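The play kitchen things, sorted at last
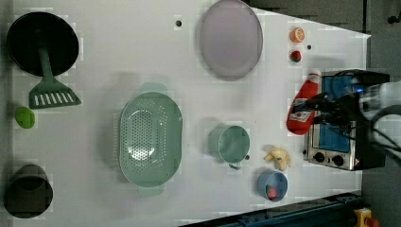 On the white table: green colander, green mug, the oval plate, some of the food.

The kitchen things had been living in 3 places: a bin under the window, a basket by the back door, and the bottom drawer in my own kitchen, where the bigger pieces go because they fit nowhere else. In November I decided to get all of it into the one bin or get rid of it. I put things out on the table in batches and went through them.

I should say that I mix real and toy pieces. The children who come to me in the mornings are between two and five, and they are more interested in a pan if it looks like one somebody cooks in. The food is all pretend. The dishes are whatever I have come across.

The black pan stays. It gets used every day. It has been soup, a drum, a hat, and a bath for a plastic horse. I keep the green slotted spatula with it and I plan to go on doing that, because when they get separated the spatula ends up in the yard. The handle is long for a two-year-old, but they hold it in the middle and manage fine.

The green colander was a harder decision. It takes up more room than anything else and it doesn't stack with the rest. I had it in the giveaway box for a day. Then one of the older girls asked where "the washing thing" was, and I took it back out. She puts fruit in it, shakes it over the floor, and serves it. It has a handle at each end, so two children can carry it between them, and that alone keeps them busy for a good part of the morning. It goes in the bin last, on top, with the small food inside it.

The light green mug I would have kept anyway. It matches the colander well enough that visitors ask if they came together. They didn't. The colander was from a Stosteck box I bought when I first started, and the mug came years later from the shelf at a thrift store. The dark gray cup is also a keeper. It holds spoons when we have spoons.

I have one large oval plate, a pale grayish purple. There were four of them once. I looked for more and found the maker had changed the color, so I am leaving it at one. It is the serving plate now. A child carries it around and everybody takes something off it. We had far more arguments when there were four.

The food is where most of the clutter was. I had let it build up to the point where I was stepping on peas. My rule this time was that a piece had to be recognizable from across the room and too big to go fully in a mouth. The peas failed on both counts. So did a set of tiny eggs, a thing that may have been a pickle, and most of a Minja sandwich kit whose bread went missing before the summer.

What passed: the peeled banana, which is the most popular item in the house and has been for as long as I have owned it. I think it's the peel. They like that it is already open. I also kept the orange slice and the little red fruit with the green top, which we call the strawberry. Two of the children insist it is a tomato. I have stopped correcting anyone about produce.

The small blue bowl stays too, for one serving of something. I used to have a stack of bowls and they were mainly used for stacking. With a single bowl they put food in it.

A short note on washing, as I get asked. Plastic pieces go in the sink with dish soap and hot water, then on a towel overnight. I have tried the dishwasher and it was fine for the dishes, but the small food got thrown around and one piece melted on the heating element. Anything that has gotten water inside it and won't drain goes in the trash. I squeeze each one over the sink to check. That took care of a lemon and half a bunch of grapes.

For the bin itself I tried a Flusta with the snap lid first. The lid was too stiff for the children to open, which meant they called me every time, so that one went to the garage and now holds extension cords. The bin I use has no lid. It sits on the floor under the window, and the pan goes in first, flat, with the plate leaning against the side.

I did write up a list of what belongs in it and taped it to the wall at my eye level. The children can't read it, but the parents who help at cleanup can. It says: pan, spatula, colander, mug, gray cup, oval plate, blue bowl, food in colander. I was going to draw pictures for the children and have not gotten to it.

Akinyi Athumani, whose son comes three mornings, took the giveaway box for her church nursery. She wanted the doll dishes and the second tea set. I told her to throw out anything with a crack in it and she said she had already started. She also took the Clillix scale, which I was glad about. It beeped.

It has been a few weeks now and the bin is holding up. Cleanup is faster. I thought somebody would ask about the missing food, but the only question so far was about the pickle, and he was satisfied when I said it went to live somewhere else. The spatula has been in the yard once. I found it under the slide.

The part I haven't solved is the table. They want to play kitchen on the white one because it is big, and I need it clear by lunch. If I let them set up there after breakfast, they have just gotten everything where they want it when I have to ask them to move. I have tried giving them the low bench instead – it is the right height, but only two can stand at it, and then the others drift off and come back with complaints. For now they get the table until 11:00 and I serve lunch a little late.

Next is the dress-up hooks. There are six capes and nobody wears the blue one. I also have to do something about the shoes, which are on the floor under the hooks and have been since spring. If anyone has a way of keeping pairs together that doesn't involve clothespins, leave it in the comments. I have tried clothespins. They became crocodiles the first morning and I am still finding them in the couch.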